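Mornavon Match Ball, size 5: review

Our Sunday side at Osville went through three cheap balls before Christmas, so this season the club bought the Mornavon. It has had 24 matches and a training session most weeks, all on grass apart from four evenings on the Horkbridge 3G pitch.

Flight
Good. Long passes hold their line and it doesn't wobble when struck flat. Our keeper found it slippery in the first two games, then stopped mentioning it. On a windy day it behaves better than the Mersha we used last year, which drifted on every goal kick.

Touch
Firm out of the box. I let a little air out and that helped. Heading it is fine — no sting, even in January.

Durability
The panels are bonded and none have lifted. The printing has mostly worn off one side after the 3G sessions. It loses pressure slowly and needs the pump every second week.

Care
Wipe it down with a damp cloth after muddy games and keep it away from radiators. The bibs get washed the same night, and the ball goes back in the bag once it is dry.

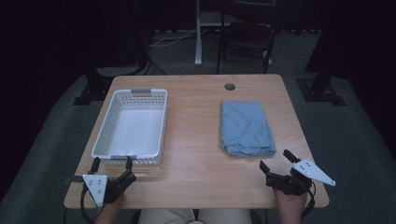 Verdict
Worth buying for a team that plays every week. For kickabouts in the park the Mersha will do, and it costs a lot less. I would order the Mornavon again, but I'd want a better valve.

Four stars out of five.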